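Home | Projects | Reports | Staff | Search

Equipment Plan for the Bottle Handling Station
Theresia Brunner and Thaddäus Wallner
Submitted 2023-04-17

4. Budget

The project was granted $1817 for the first phase. The Ronon two-finger gripper was quoted at $733 and takes the largest share. A second quote, from Costello, was lower but did not include the mounting plate or the cable – both would have been ordered separately.

Refilling a spray bottle by hand was chosen as the reference task. It calls for two arms, and the gripper must close on a trigger head as well as on a small cap. An opening of 90 mm was therefore set as the minimum.

5. Purchasing Schedule

Orders are to be placed through the Lolville campus office. The table and lighting already in the laboratory will be kept. Spare finger pads are entered at $100 and may be put off until August if shipping costs rise. The second arm remains on loan until the next phase is approved.

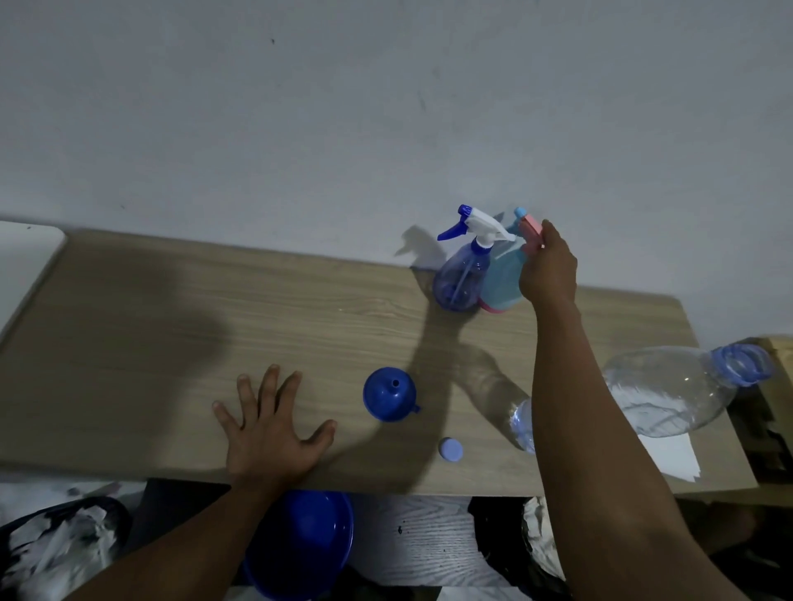 Contact the department | Copyright Lolville Campus | Back to top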